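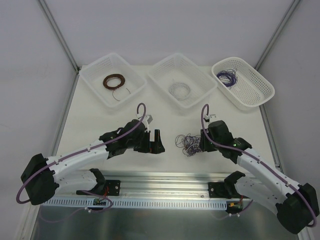
Ticket 187: Invoice emails arriving twice, some customers not at all

Opened by Austra Tamošiūnaitė, February
Assigned to: Ojārs Sepp
Status: Closed
6 comments | 2 shares

We use cookies to remember your login and language. Accept | Settings

Problem as reported

Customers on the Brestard list are getting two copies of the monthly invoice email. Customers on the Siliņa list are getting one copy or none. Both lists go out from the same job in Palus, overnight on the first of the month. Nothing was changed on our side before this run that I know of. The invoices themselves are correct. I compared a handful against the ledger and the amounts and numbers match.

Phones started at 8:15. Most callers wanted to know if they had been billed twice. They have not.

Austra

Comment 1, Ojārs Sepp, 9:40 a.m.

Paused the outgoing queue so nothing else goes out while I look. Password resets use a separate queue and still work.

The Palus log shows the invoice job starting at 1:00 a.m. as scheduled, then starting again at 1:30. The first run did not finish. It stopped partway through the Siliņa list with this:

421 too many messages, try again later

The second run started from the top of the Brestard list and stopped at nearly the same point. That explains the doubles. It doesn't explain why the job restarted.

Comment 2, Austra Tamošiūnaitė, 10:05 a.m.

Can you send me the addresses that got nothing? I would like to have those people called before they call us. Also, please don't rerun anything without telling me first. Two copies is a nuisance, three will get us marked as spam.

Comment 3, Ojārs Sepp, 11:20 a.m.

List is in the shared folder, named "not sent". Take out anyone with paper billing, they are in there too and should be ignored.

Checked so far:

1. Mail server disk space. Fine.
2. DNS and SPF records. No changes, both pass.
3. Login for the sending account. Works from the command line and from Palus.
4. Sending limit at Prirkilar, our mail relay. The account page shows 3,000 messages per hour. Before the mail move we had no hourly limit, so this is new to us. I didn't know it was there.
5. Retry setting in Palus. Set to restart a failed job after 30 minutes. It restarts the whole job and does not skip addresses already done.

Items 4 and 5 together account for everything. The job hit the limit, got the 421, was marked as failed, and was restarted from the beginning.

January was sent through the old server, so this was the first invoice run through the relay.

Comment 4, Ojārs Sepp, 2:30 p.m.

Changes made:

- Automatic restart turned off for the invoice job. If it fails it now stops and emails me and Austra.
- Job split in two. Brestard goes at 1:00 a.m. and Siliņa at 3:00 a.m. Each list is under the hourly limit by itself.
- Added a pause of 2 seconds between batches.
- Turned on the "sent" flag per invoice. It was in the settings all along, under Advanced, and was off by default.

Tested with 10 internal addresses. Stopped the job by hand halfway and started it again. Everyone got one copy. If you are on the test list, please delete the message, the amount in it is made up.

Comment 5, Austra Tamošiūnaitė, 3:10 p.m.

Got one copy. Go ahead with the "not sent" list. I took out the paper billing customers and two closed accounts. Please use the version with my initials in the name.

Comment 6, Ojārs Sepp, 4:45 p.m.

Sent. No errors in the log and the relay shows all of them accepted. Three bounced with "mailbox full", and I put those in a separate file for the front desk.

Normal queue is running again. Leaving the old combined job in Palus, disabled, until the March run has gone through. Do not enable it. Closing this one. If the March run has trouble, open a new ticket and link to this one.

Get ticket updates by email. Subscribe | Unsubscribe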